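Tutberg College – Robot Cells in Practice
Handout 6: Setting up and looking after the bag-handling cell

Read this before the October practical. It covers the Marneck cell only. The Mindard cell has a different controller and its own handout.

1. What the cell does

The cell handles soft goods on a flat table. The arm has a two-finger gripper and a small camera mounted at the wrist. A typical task is to take hold of a bag by its fabric, a strap or a zipper pull, move it, and let go. Soft goods are harder on a setup than boxes. A box sits where it was put, but a bag sags and folds, so small faults in the table height or the finger alignment show up as missed grasps.

Job numbers start at 600. The bag job is 701. Do not edit 701 itself. Copy it to your own number and work on the copy.

2. Before switching on

Walk round the cell and check that the air line is off the floor and the arm cable is not twisted at the second joint. Wipe the table with a dry cloth. Old scuffs will not come out and can be left. Crumbs and bits of thread must go.

Pull the backdrop straight enough that it hangs clear of the back edge of the table. Soft folds in the cloth are fine.

3. Placing the test bag

Use the cream backpack. Lay it on its back with the front pocket up and the top pointing to the far side of the table. Let the shoulder strap lie out to the right. Leave the price tag on and lay it flat on the left.

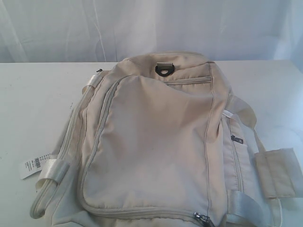 4. Checking the fingers

Run the arm to the service position and lock it there. Look at the fingers from the side and from the end. With the gripper closed, the tips should be level with each other. If one stands higher, loosen both screws on that finger, seat it against the shoulder of the mount and tighten again a little at a time.

Feel along the inner faces for nicks. A nick will snag nylon and pull threads, and a finger in that state should be changed. Fingers are changed as a pair at 2,000 cycles in any case – the count is on the maintenance page, and you reset it by hand after fitting.

Clean the inner faces with a damp cloth. No solvent.

5. Setting force and height

Set the closing force to 40 per cent on your copy of the job. Bring the arm down over the bag in slow mode and stop when the tips touch the cloth. Store that height. Then go down in small steps until the fabric gathers between the fingers when they close. Store that as the grasp height.

Watch the wrist view during this step as well as the arm. The fingers come up from the bottom of the picture and hide whatever is directly under them, so look at the cloth on either side.
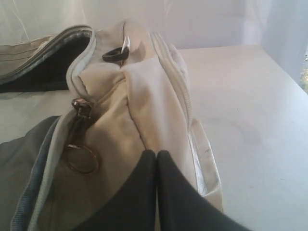
If the fingers press on the bag but close on nothing, go back up to the touch height and start the steps again. Do not make up for a wrong height with more force. Zipper pulls and rings are a separate exercise. Keep the fingers off them for now, as metal marks the inner faces.

Reshape the bag by hand between attempts, with the arm stopped and the gate open.

6. Faults seen most often

Gripper closes slowly: check the air line for a kink, then the filter bowl.
Wrist view blurred: clean the lens with the cloth in the drawer, then check that the camera bracket is tight.
Height drifts during the session: the table feet have worked loose. Level the table and repeat section 5.
Job stops with a force warning: check that a strap is not caught under the bag.

7. Closing down

Open the gripper, send the arm home, close the air valve and switch off at the panel. Write your job number and the two stored heights in the cell log. The Quiroga notes on soft grippers are in the course folder and should be read before handout 7.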